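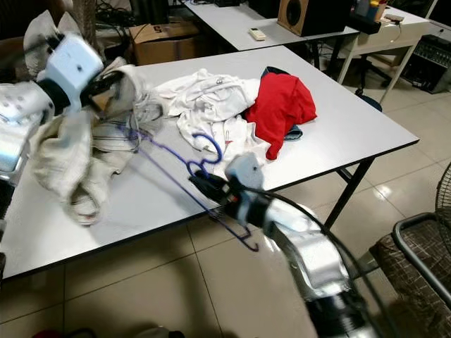 Why did Grusura start writing up its own faults?

A wrist cable did it. Our left arm froze in the middle of a folding run and then dropped to the table, and the stop button took way longer to bite than it should have!

July
By Lorraine Heywood

I'd been at Grusura for nine weeks when that happened. Hagos Degefa traced it to a cable that had bent over 3000 times past the same tight corner. No one was hurt - my coffee was. Now we log every stall, slip and odd noise (171 so far, some of them pretty silly), and any of us can stop a run without asking. Sreekumar Rao reads the log out at lunch, and new folks get to add the next entry.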